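Aula 2: stablecoins e a questão da reserva

Retomando com calma o que ficou da aula passada (e obrigado à Kavitha Subramaniam pela pergunta tão boa no finzinho!): uma stablecoin vale o que vale a reserva que está por trás dela. Pensem na Vellovix, o nosso caso de estudo, que emitiu 1184 fichas e tinha em caixa 1061 euros. Enquanto ninguém pede o resgate, tudo parece tranquilo, mas basta que mais de 1000 fichas voltem na mesma tarde para a conversa mudar bastante de tom.

Para a próxima aula, leiam o texto de Yavuz Yurt sobre resgates e tragam as vossas dúvidas, mesmo as pequeninas.
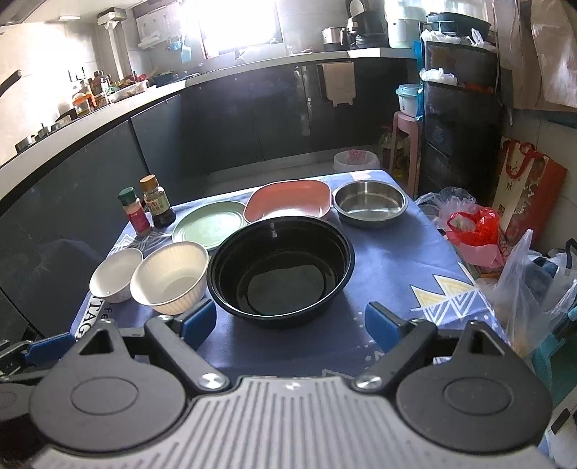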